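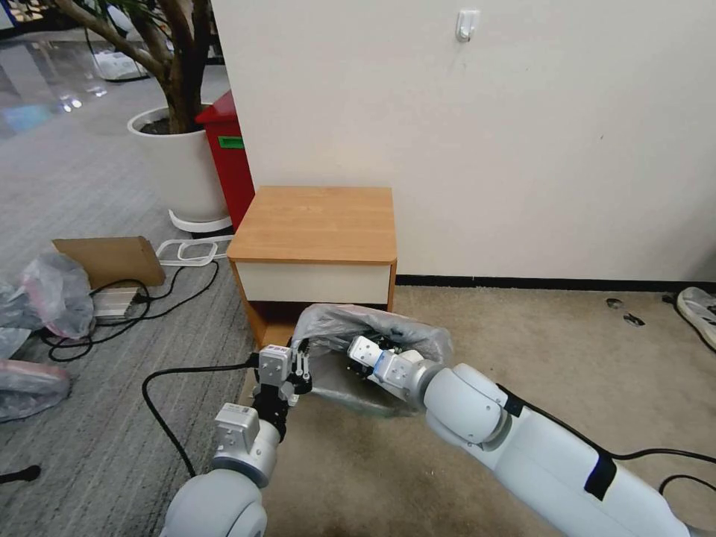
Record 364

Kanini Muli put the headset on and the room went small. Through the robot's eyes there was a nightstand, a red bin, and the wall behind them. She closed her left hand and the left gripper closed.

"Bag liner, record 364," she said. Montserrat Cárdenas, two desks along in the Lorovville office, typed it in.

The Callex procedure gave the task in one line: fit liner to wastebasket. Kanini had written a longer version for herself. Find the mouth of the bag. Pinch one side. Pinch the other. Pull until the plastic stops sliding. She had no feeling in the grippers and judged tension by the wrinkles.

"You're slower than yesterday," Montserrat said.

"Yesterday I was showing off. It learns the showing off as well."

Montserrat marked the record as usable so far. The contract with Ocampo called for 1429 demonstrations, fast or slow, provided the operator did not stop to think for longer than two seconds. Pauses were trimmed by hand, and Montserrat did the trimming. 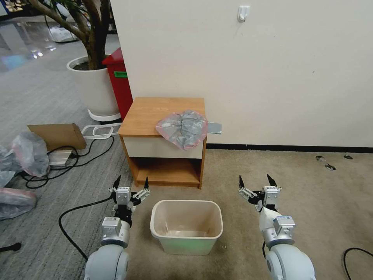 Kanini's mother had run a guest house in Nundau with a wastebasket in every room. She did the liners with a snap of both wrists that filled the bag with air, and she had never explained it. Kanini had learned it by standing in doorways.

She tried the snap once, at the end of the shift. The arms followed her hands with a short lag, and the lag took the movement apart. The bag sagged.

"What was that?" Montserrat asked.

"A different method."

"Do I keep it?"

Kanini looked at the two grippers, held where her own hands were. She opened them and brought them back to the start position.

"Keep it," she said. "Mark it as failed -- but keep it."

Montserrat entered the code for a failed attempt, left the comment field blank, and opened record 365.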